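Subject: Re: [junatbridge-home] Getting set-in grease out of work shirts
From: Kyu-ri Choo

Chathurika Debnath wrote:
> My husband's shirts come home from the Skomisden shop with grease on the
> cuffs and I've tried everything short of burning them. I wash warm, dry
> hot, and the spots are darker every time. Does anyone soak first? And does
> it matter how much detergent goes in? I've been doubling it.

Hi Chathurika,

Oh, I feel for you, I had three years of this when my brother was living with us! First thing: stop drying them hot. The dryer bakes the grease in, so if a spot is still there after the wash, hang the shirt up and go again the next day.

And yes, soak. I rub plain dish soap into the cuffs dry (no water yet, that part matters more than the brand), leave it while I make dinner, then into a bucket overnight with washing soda. I use 200 grams to a full bucket, which my mother thinks is way too much, but her shirts are all church shirts so what does she know.

Please don't double the detergent. I did that for ages and the shirts came out stiff and sort of gray, and it took two plain rinses to get them soft again. Regular dose, warmest water the label will put up with, and don't stuff the machine.

Somebody on here (was it the Polidholm crowd?) swore by chalk for fresh spots. I tried it in January on a collar and it did pull some of it out, but on old stains it's useless. Cornstarch, same story.

For the measuring I've gone over to big bottles and a kitchen scale, so much easier than those caps with the lines you can't read.
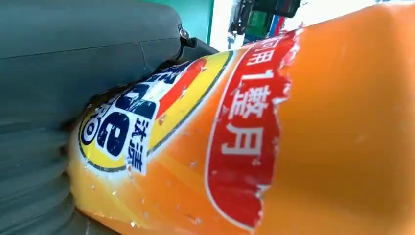

Big orange bottle, close up

If you've got a shirt that's past saving, try the overnight soak on that one first, colored cotton can fade a bit. Let me know how the cuffs come out! And does anyone have a trick for ink? I have a pillowcase waiting.

Kyu-ri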